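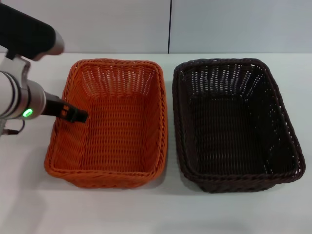

## Sorting a junk drawer so it stays sorted

Set aside an hour for a normal kitchen drawer, a bit more if it's deep. You need a clear table, a few small baskets or boxes, a trash bag, a pencil and a tape measure. Don't buy organizers yet.

### 1. Empty the whole drawer

Take everything out and put it on the table. Pull the drawer off its runners if it comes off easily, tip the crumbs into the trash, and wipe the inside with a damp cloth. Leave it out to dry while you sort.

### 2. Make two piles first

Go through the items one at a time. Each one is either "used in the past year" or "not used." Don't stop to test pens or read old receipts. Anything you can't decide on goes in the second pile for now.

Most people slow down at keys and cables. Put all of them in one bag and come back to them at the end.

### 3. Deal with the second pile

- Dead pens, dried glue, takeout menus: trash or recycling.
- Loose batteries: put a piece of tape over the ends and check where your town collects them. In Trillmont it's the library lobby.
- Screws, hooks and picture hangers: one jar, out in the garage or the tool box.
- Manuals: look for the PDF online. If you find it, recycle the paper.

### 4. Group what is left

Put like with like. My own groups are writing, tape and string, small tools, and lights and batteries. Four is enough for one drawer. If you end up with more, something probably belongs in another room.

### 5. Measure, then pick containers

Measure the inside of the drawer, including the height with the drawer closed. Mine is 20 inches deep, but the front lip takes up part of that, so measure at the bottom. Shoebox lids and small food tubs are fine to start with. Use them for a couple of weeks before you spend money, as you will probably move things around.

Put the group you use most at the front. In our house that's scissors and tape. Long items go along one side - don't lay them across the top of everything else.

### 6. Go back to the keys and cables

Try each key in every lock you have. Tie a paper tag to the ones that fit and write the lock on it. Plug in each cable or match it to a device. If it fits nothing, put it in an envelope with the month on it, say February, and get rid of it when that month comes around again.

### Keeping it that way

Check the drawer when you change the smoke alarm batteries. It takes ten minutes. Ha-neul Noh wrote in to suggest a strip of masking tape under each container, with the group name on it, so the rest of the family knows where things go back. I tried it and have left the tape in.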